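Verum Salad Spinner, 20-cup
Reviewed by Ustyna Panasiuk
30/09/2018

My old spinner lost its pull cord in the spring and I dried lettuce in a dish towel for months before buying the Verum. I've now used it nearly every day through the end of the garden season, which is enough to say what it does well and where it gets on my nerves.

It comes as four parts: a clear outer bowl, a basket, a lid, and a crank that folds flat. The whole thing weighs 621 grams on my kitchen scale. There is a rubber ring on the bottom of the bowl, and it grips well enough on a dry counter. On a wet one it creeps. I hold the bowl against my hip when I crank, and I did that with the old one too.

Drying is the main job and it does it properly. A full basket of leaf lettuce takes 20 turns, a pause to pour off the water, and then another 20. Romaine comes out ready for dressing. Curly parsley and kale hold on to more water and want a third round. Spinach is fine if you don't pack it in. When I overloaded the basket the leaves at the bottom bruised, and by the next morning they had dark edges.

The crank has no brake. You let go and the basket coasts for a while, or you stop it with the handle, and I expect that will wear the gear sooner or later. The Kushnir model my sister has comes with a brake button and costs more. I tried hers for a weekend in Dresturdale and liked the button, but her basket is smaller and has wide slots that let chopped herbs through. The Verum slots are narrow. I lost a little dill and nothing else.

Cleaning is the weak point. Water gets inside the lid, and the lid doesn't come apart. I stand it on edge in the rack overnight. The bowl and basket go in the top of the dishwasher and have come out clear so far, no clouding.

It takes up a lot of room. The lid is domed, so nothing stacks on top of it, and mine lives on the floor of the pantry. 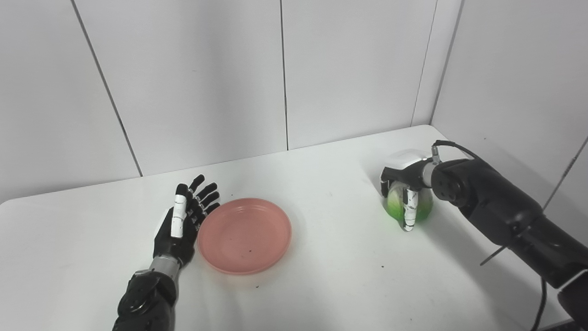 For whole heads I cut out the core first, pull the leaves apart, and soak them in the bowl with the basket in place. Lift the basket and the grit stays behind. Iceberg I cut into wedges, and those spin badly — they slide to one side and the basket knocks. Tear them smaller and it runs smoothly.

If you mostly buy bagged greens you don't need one this size. For a household that eats salad most nights I'd buy it again, and I'd pay a bit extra if they made a lid that opened.

Rating: 4 out of 5

Recent reviews
Vasau box grater
Kushnir hand-crank can opener
Verum dish rack, two-tier
Paring knives for small hands
Digital scales under 500 grams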